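Terkwood Young Readers: Shapes and Patterns
Why Does a Flat Floor Look Like a Pile of Boxes?
Text by Kulsoom Shaikh. Checked by Asif Kakakhel.
Updated December 21, 2022

Some floors look bumpy even when they are flat. One of the best known is made from a single shape used again and again in three colors. Quilt makers call it tumbling blocks. Tile workers often call it the cube pattern.

The shape
The shape is a rhombus. A rhombus has four sides, all the same length. A square is one kind of rhombus. The rhombus in this pattern is a leaning one, with two narrow corners and two wide corners. Each narrow corner measures 60 degrees. Each wide corner measures 120 degrees.

Put three of these together so that their wide corners meet at one point. Three times 120 is 360, a full turn, so there is no gap. The outside edge of the group now has six equal sides. It is a hexagon.

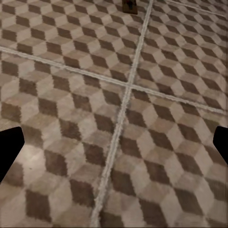
Hexagons fit together with no spaces between them. Bees use the same fact when they build honeycomb. A floor of any size can be covered this way, and only the pieces along the walls have to be cut.

The colors
If all the pieces were one color, the pattern would look like a net of slanted lines. The cubes show up strongly when three tones are used: one light, one medium and one dark. Each tone must always point the same way. If the light piece is at the top of one hexagon, it is at the top of every hexagon.

What your brain does
Your eyes send a flat picture to your brain. The brain has to work out which parts are near and which are far. It uses clues, and one of the main clues is shading. Outdoors, light comes from above, so the top of a box is usually brighter than its sides. When the brain finds a light rhombus above a medium one and a dark one, it reads them as a box.

There is a second answer. The same three pieces can also be the inside of a corner, with the light piece as part of the floor or ceiling of a tiny room. Keep looking and the pattern may flip. The brain can hold only one answer at a time.

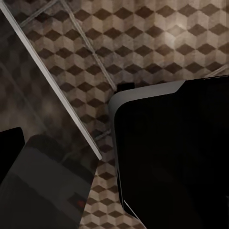 Make your own
You need stiff card, a pencil, a ruler, a protractor, scissors, glue and paper in three tones.

1. Draw a rhombus on the card with sides 2 inches long and narrow corners of 60 degrees. Cut it out. This is your pattern piece.
2. Trace it 8 times on each color of paper and cut out the shapes.
3. Glue one piece of each color together on a large sheet, wide corners touching.
4. Add the next hexagon beside it. Keep each color pointing the same way.
5. Turn the sheet upside down and look again. Write down whether you see boxes or corners.

Words to know
Rhombus: a flat shape with four equal sides.
Hexagon: a flat shape with six sides.
Tessellation: a pattern of shapes that covers a surface with no gaps and no overlaps.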